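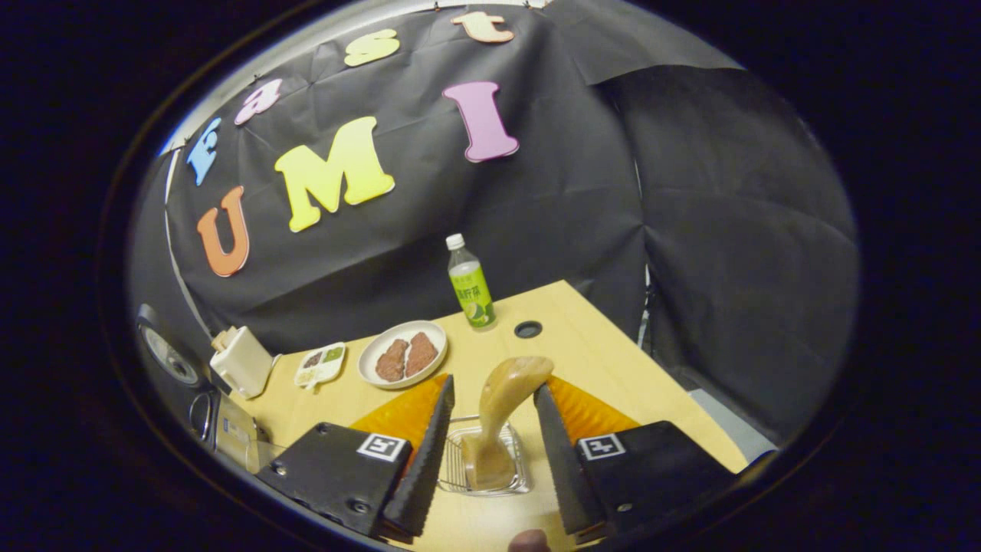
Coloured foam letters on the black backdrop.

Jullham Football Club — Frequently Asked Questions

When does registration open?
Registration for the winter season opens in February and stays open until teams are full. The under-9 and under-11 groups usually fill first. Returning players get the first week to themselves.

How much does it cost?
Junior registration is $94 for the season. Seniors pay $74 at registration and then $10 per match, collected by the team manager before kick-off. Insurance is included in both.

My child has never played before. Is that a problem?
No. Juniors are placed by age first, and new players are spread across the teams in that age group. Let the coach know at the first session.

What gear do we need to buy?
Boots, shin pads and a water bottle. The club supplies the jersey, which has to come back at the end of the season. Shorts and socks are navy and can be bought from any sports store. Metal studs are not allowed in junior grades.

Where do you train and play?
Training is at Vunmont Reserve. Home matches are on the two main pitches there, and junior small-sided games are on the lower field near the creek. Parking on match mornings is tight before 9 am, so use the gravel area off Zapata Street.

How is match time shared?
Every junior player gets at least half a match. From under-15 up, selection is at the coach's discretion, but anyone who has trained that week will get on the field.

Can I choose my child's team?
You can ask to be placed with one friend. Put the name on the form. Hortensia Ojeda does the junior team lists and will try to fit requests in, though she can't move players once lists have gone to the league.

Do you have a women's side?
Yes, two. Telma Painemal coaches the first team and Brenda Echeverría runs the social side, which plays shorter halves and has rolling substitutions.

What happens if it rains?
Matches go ahead in rain unless the council closes the ground. Closures are posted on the club website by 7 am. Washed-out junior games are not replayed.

Can I get a refund?
Full refund before the first match, half up to round four, nothing after that. Long-term injuries are looked at separately — email Domingo Mansilla with a note from your doctor.

How many members does the club have?
At last count 946, including life members and referees.

I'd like to referee. Who do I talk to?
Bautista Palma. The beginner course takes one evening plus an online test, and you need to be at least 14.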